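About Udano

Udano is a garment care and folding workshop. Kamlesh Pal set it up in August with one table, a rail and a borrowed steamer, and we now look after clothing and household cloth for 40 regular customers, among them the Shukla guest house and two local theatre groups.

Most of what comes to us is everyday stuff. People send hooded tops, work trousers, table covers, napkins and dust sheets, and they want them back sorted, pressed where needed and folded to a size that fits their shelves. We handle each piece by hand at intake and note any marks, pulls or missing fastenings on a Hemix card, our own record sheet, which stays with the order until it goes out.

Hoods take more time than people expect. The fabric bunches inside and lint collects in the folds, so we open them out fully before anything else is done. 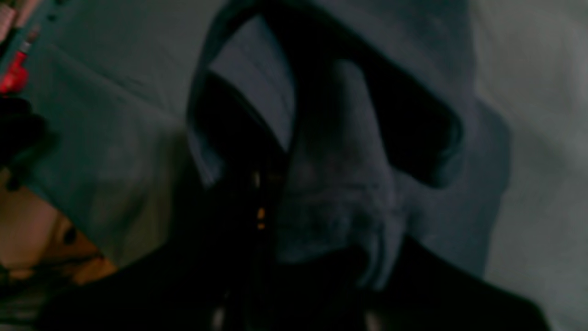

The hood of a grey garment, close up.

Flat cloths are worked on a covered table. We sort by colour first and then by size, and dark pieces are kept apart from pale ones all the way through. Squares are folded in quarters unless the customer has asked for something else. Large covers are folded last.

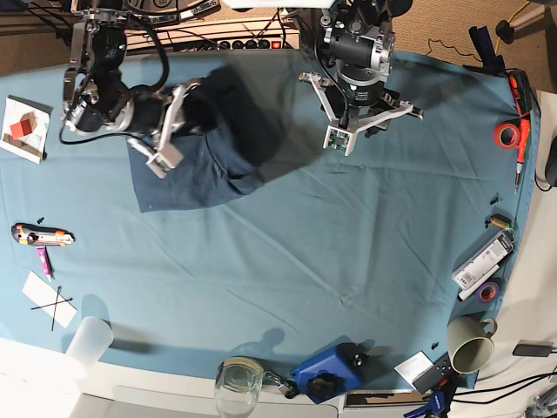
Navy cloth on the teal table cover.

Our workshop is at 83 Cutano Road, on the ground floor, with step-free access from the yard. Orders can be left at the counter or collected from you if you live nearby. Small repairs, such as loose hems and popped seams, are priced separately and we will ring you before starting.

Page last updated 7 Mar 2025.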